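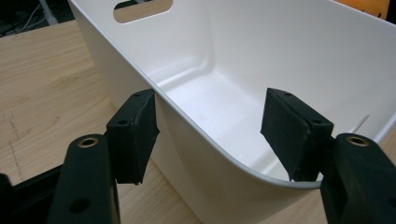 Reading time: 2 min

4. First grips with the Gretent hand-held gripper

This section explains how to practice the grip before you record your first real session. Please finish section 3 (charging and pairing) first. You need a table, a plastic bin with a thin wall, and the Prarkness app open on your phone or computer.

4.1 Gripping a bin by the rim

1. Put the bin on the table. Take out everything that is inside.

2. Hold the gripper by the handle and let the trigger go completely. The fingers must be fully open.

3. Bring the fingers down over the rim, with one pad inside the bin and the other pad outside. You can grip at a straight side or at a rounded corner. A corner is more difficult, so we advise to try the straight side first.

4. Press the trigger slowly until both pads touch the wall. Then press a little more and hold for 2 seconds.

5. Move the bin a short way over the table, stop, and open the fingers.

6. Repeat until the pads do not slide on the plastic.

Note: On a curved wall the pads do not touch with their full surface. This is normal. If the bin turns in the grip, go lower on the wall so that more of the pad has contact.

Caution: Do not lift a bin that is heavier than the limit printed on the handle label. The finger arms can bend, and bent arms are not covered by the warranty.

4.2 Checking the open position

Do this check at the start of every session, and again if the gripper fell down or was packed in the case.

1. Hold the gripper above the bare table, with the finger tips close to the surface but without pressing on it.

2. Release the trigger and wait until the fingers stop.

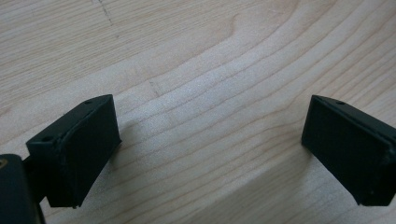

3. In the app, choose Fingers – Set open. The value on the screen must change to 1,000.

4. Close the fingers with nothing between them. The value must go down to 5 or lower.

5. If the value stays higher, clean the pads with a dry cloth and begin again from step 1. If it does not help, see section 7.

Note: A table with a plain surface is best for this check. Glass and polished metal give reflections, and the app may then ask you to repeat step 3.

4.3 Care of the pads

The pads are wearing parts. Look at them after every 200 grips – the app shows a reminder. Small scuffs do not change the grip. Replace a pad when its edge comes loose, and always replace the two together. New pads are sold in pairs in the Prarkness shop.

Continue with section 5, Recording a session.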